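Garra paralela a segurar fita de rede numa costura: mudar os dedos ou mudar de garra?

Robótica de bancada > Garras e ferramentas
282 visualizações

Publicado por pinça_cansada, quarta-feira, 22:40

Boa noite a todos. Ando a comparar duas garras para manipular tecido e já perdi a objetividade, por isso venho pedir a vossa.

A primeira é a Gesavum de dois dedos, com os dedos de plástico preto que vêm na caixa, aqueles facetados que acabam em bico. A segunda é uma Drallow emprestada, com almofadas de silicone, que abre mais mas tem o corpo tão largo que tapa metade do que a câmara do punho devia ver. O braço é o mesmo para as duas, o controlador também (um Wurnness antigo, que arranca quando lhe apetece).

A tarefa: pegar na fita de rede azul que corre ao longo da junção entre um tecido branco aos quadradinhos e um tecido azul liso, e puxar a costura uns centímetros sem a enrugar. Com a Gesavum apanho a fita quase sempre. O problema é o que apanho com ela. 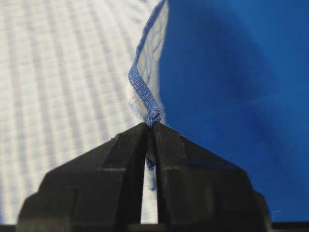 Foto: pinça_cansada, câmara do punho, garra Gesavum

Reparem no nó de rede mesmo na ponta e no tufo de fios que ficou pendurado na folga entre os dedos. Eu queria uma fita plana e recebo um novelo. A folga alarga para baixo e suspeito que seja por aí que o material se mete.

Já baixei a força de fecho de 500 para 40 (unidades do controlador, o manual não se compromete com mais nada). Com 40 a fita escorrega, com 500 ganho um pompom. Pelo meio há uma zona em que acontecem as duas coisas à vez. A Drallow não torce tanto, mas falha a fita e leva o tecido branco atrás, com muita convicção.

Vale a pena imprimir dedos novos para a Gesavum ou insisto na Drallow?

oficina_do_fundo respondeu:

Imprime dedos. A Drallow é boa garra para caixas e para quem gosta de caixas.

Dedos em bico concentram tudo num ponto, e uma fita de malha aberta presa num ponto roda sobre si própria assim que o punho mexe. Faz umas pontas retas, com uma face de contacto mais larga do que a fita, e cola-lhes uma película fina de borracha. Fecha também a folga interior: basta um ressalto num dos dedos que encaixe no outro — um milímetro de sobreposição chega.

Outra coisa: vê o ângulo de aproximação. Pela tua foto a fita já vem em ziguezague acima do ponto de preensão, portanto eu alisava primeiro e pegava depois. Um toque com os dedos fechados a correr ao longo da costura, e só então abrir e descer. Gastas mais um movimento por ciclo, mas nós aqui fizemos isso em julho com fita de viés e deixámos de discutir forças de fecho ao almoço.

E limpa os fios dos dedos entre tentativas. Com fiapos agarrados ao plástico andas a comparar garras em condições diferentes.

mangueira_solta respondeu:

Ventosa. Sempre ventosa.

oficina_do_fundo respondeu:

Em rede? Boa sorte com o vácuo.

barajas_norte respondeu:

Concordo com os dedos retos, discordo de deitar fora a Drallow já. Se ela leva o tecido branco, provavelmente estás a descer demais. Sobe a altura de pega meio milímetro de cada vez e repete a série inteira com a mesma peça estendida da mesma maneira. Na oficina Barajas passámos uma semana a culpar o silicone e o erro estava no zero da ferramenta, que alguém tinha copiado da garra anterior. Esse alguém fui eu.

Quanto à câmara tapada, um suporte lateral resolve, se tiveres paciência para calibrar outra vez. Eu não tive.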